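Plilinar Soft-Color Storage Blocks

The Plilinar series by Mendis is made for people who keep many small things on the desk and want them to stand in order. Each block has a plain face and rounded corners, so it can stand close to its neighbor without a big gap. You can put them in one row, or mix the tall and the low ones as you like.

The colors are matte and calm. In our shop in Givley we have rose, teal, sand and gray, and the customers buy most often the rose together with the teal. The tall block is sold alone or in a set of five.

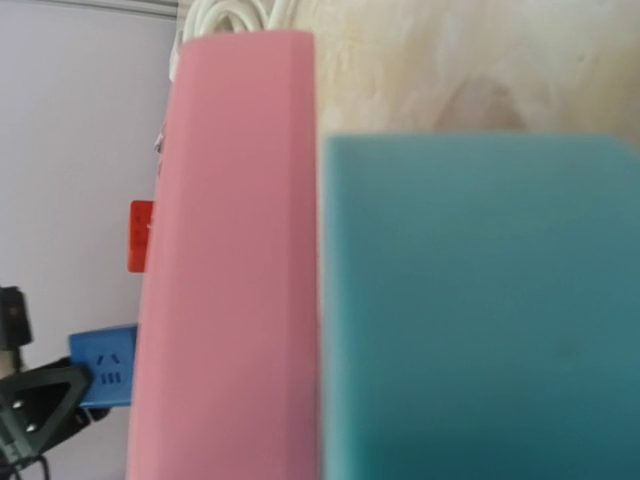

Tall shape in rose-pink beside a teal block, with white cables behind.

Please measure your shelf before you order. The tall block needs 40 cm of free height, and the low one goes under almost any shelf. If you keep chargers or cables at the back of the desk, leave a little space between the blocks and the wall, so that nothing is pressed.

For cleaning, use a soft cloth with warm water. Do not use alcohol, it makes the matte surface shiny in spots. Small scratches can be seen more on teal than on sand.

Orders from the Ostrowski warehouse are sent in 7 working days. Sets of eight are packed in two boxes and can arrive separately. Single blocks can be returned if they are not used and the box is complete. The new gray from September is again in stock.

Last updated: November 30, 2024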